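We use cookies to remember your settings. By continuing you accept our cookie notice.

Do Joint Supplements Help Older Horses? A Semester Project
Lamduan Sombatkul and Rizal Harahap

Anyone who boards a horse has seen the shelf in the feed room. Ours at Trakutow has tubs of powder, tubs of pellets and one brand of liquid in a pump bottle, and nearly every tub promises that an old horse will move like a young one. We picked this subject with our minds half made up against it, and we should say so at the start. Rizal has been feeding one of these products to his gelding for two years and couldn't tell us whether it did anything. I thought it didn't. So neither of us was neutral.

The usual ingredients are glucosamine and chondroitin, sometimes with MSM, a little vitamin C and a flavoring. The theory is simple. Cartilage contains these building blocks, so feeding more of them should help the horse keep its cartilage. The trouble is that a theory about what goes in the mouth doesn't say what reaches the joint, and the part that reaches the blood of a horse after an oral dose seems to be small.
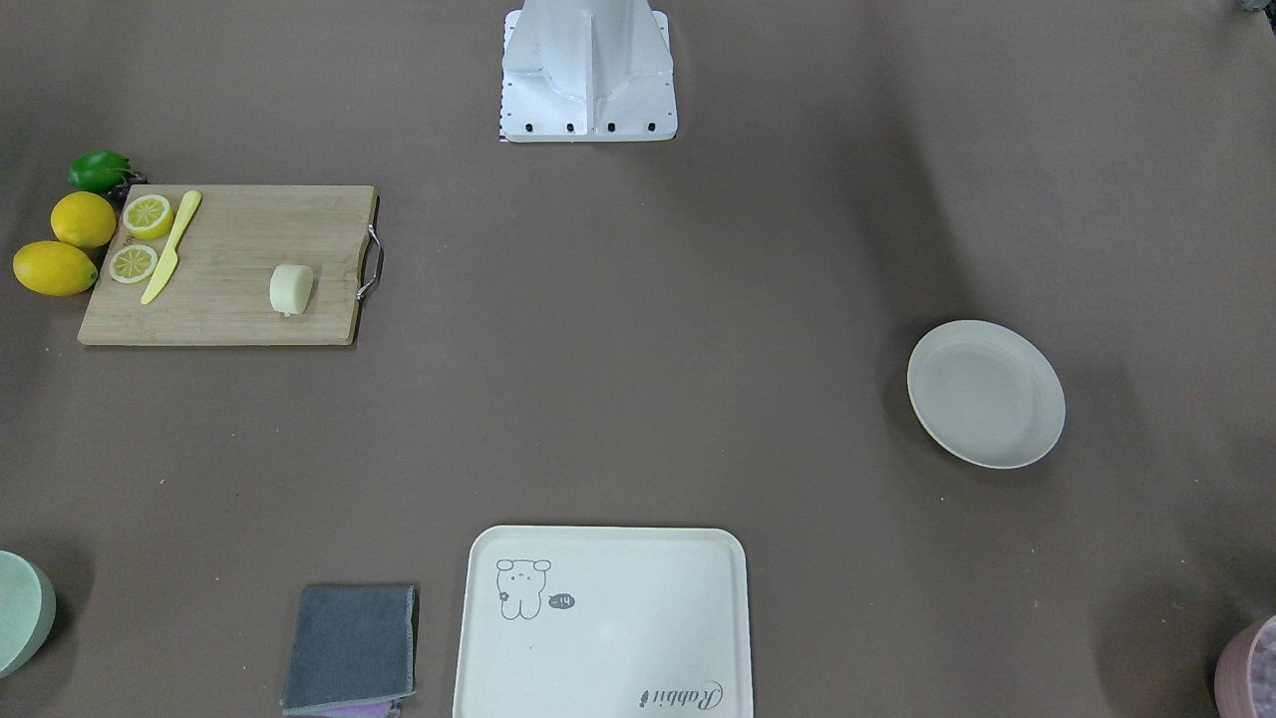

Why do so many owners report that their horses improved?

Mostly they start the powder when the horse is at its worst, and stiffness in an arthritic horse goes up and down by itself. Many also change something else in the same month, such as turnout, shoeing or the amount of work.

What we did

We asked boarders at two barns, Trakutow and Unberg, to fill out a one-page form in May. The form asked the horse's age, what it was fed, how long it had been fed, and how stiff the owner thought it was on a scale we borrowed from a class handout. We got back 208 forms. Eight of those had no age or no answer for stiffness, and we threw them out, leaving 200.

We also went through the labels of the products people named. The Wivelex label gives the amount of glucosamine per scoop but not the size of the scoop. Ruppert gives both, but calls part of its mix a "proprietary blend" and stops there. We wrote to both companies. Wivelex sent a brochure. Ruppert hadn't answered by the time we turned this in.

What we found

Owners who fed a supplement did not rate their horses as less stiff than owners who didn't. If anything they rated them a bit worse -- and that is what you'd expect if people buy the stuff because the horse is already sore. It tells us very little about whether the powder works. We had hoped for something cleaner, and our first draft claimed more than this. Our instructor crossed out most of a page.

Length of feeding made no difference we could see either. Owners who had fed for years were the most loyal, but an owner who saw nothing would have quit by then, so those answers are sorted before we ever get to them.
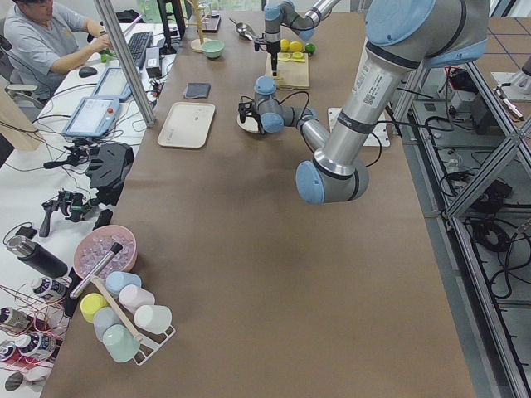

Ginette Campbell read our draft and wrote back that we were too hard on owners: most of them know the evidence is thin, she said, and they buy the tub because it's the one thing they can do every morning for a horse they can't fix. She also thought we should have asked about bute, and whether the vet had been out.

She is right about the bute. A horse on a painkiller will look better whatever else is in the bucket, and our form had no line for it. We don't agree that knowing the evidence is thin makes the labels any better.

Problems with our project

The stiffness score came from owners, who knew what they were feeding. No vet watched any of the horses trot. Two barns is not many, and they share a farrier and a feed store. A fair test would give some horses the real powder and others a look-alike, with the person scoring them kept in the dark. We couldn't afford that and had no permission to do it.

What we'd tell an owner

Get a lameness exam before buying anything. Check the horse's weight, since extra pounds are hard on sore joints, and ask about daily turnout and light work. If you still want to try a supplement, have somebody else film the horse trotting before and after, and change nothing else meanwhile. Rizal is going to try that with his gelding. I still wouldn't spend the money.

Last updated: February 10, 2026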